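Skokus Hand-Held Gripper Kit, Pad Version

Reviewed by Analyn Lacson

Build

The Skokus kit goes together in one evening with a hex driver and a pair of tweezers. I built two for the shared workshop. Linkage pins were a snug fit. One arm needed light reaming before it would close under its own spring. The instructions skip the pad screws entirely — seat them before the arms go on, or the driver will not reach.

Grip

Our test parts are screws, cable ties and rubber bands. Boxy parts are easy with the foam-faced pads. Thin parts are harder, and for those Jerome Dumlao prefers the toothed claws from his older Jotitz set. Rubber bands remain the worst case: a band lifts and stretches well before it comes free, so work slowly and keep the second gripper close to the table.

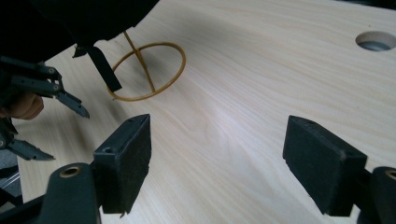 Wear

After 3000 open-close cycles on the bench counter, pad edges were scuffed and the pivots had no play I could feel. Spare pads come in packs of 3.

Verdict

Recommended for blocks and tubes. For bands and string, buy claws as well.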